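2024-12-13
Olga Bettencourt, Ashok Negi

3.2 Sleeping surfaces in the warm season

In the second round of visits we asked each household how the bed is prepared when the nights become hot. Of the 40 households in the Rocha district, most keep the same bed all year and change only what lies on top of it. The cotton sheet is taken away in the first hot week, and a mat of woven bamboo is laid in its place. In seven homes the mat stays on the bed until the end of September, and the residents sleep directly on it.

The mat changes also how the bed is used during the day. Residents told us that they sit on it to fold clothes, to talk or to rest after lunch, which they seldom do when the bed is made with a quilt. The side near the window was preferred in many homes, for the light and for the moving air.
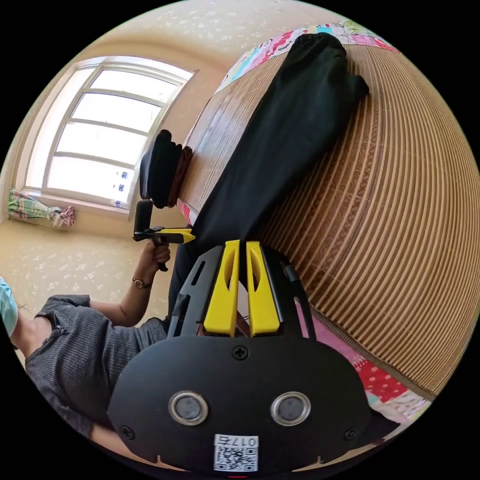
Figure 2. Bed covered with a tan woven bamboo mat, with a person close beside it.

The care of the mat is simple but regular. It is wiped with a damp cloth, always along the slats, and then left open to dry before the evening. Two residents said that they roll it and never fold it - a folded mat breaks at the same line every year. When we asked why they do not use a softer cover, the most common answer was that the slats feel cool against the arms and the back. We did not measure the surface temperature in this round, and the answers should be read as the opinion of the residents.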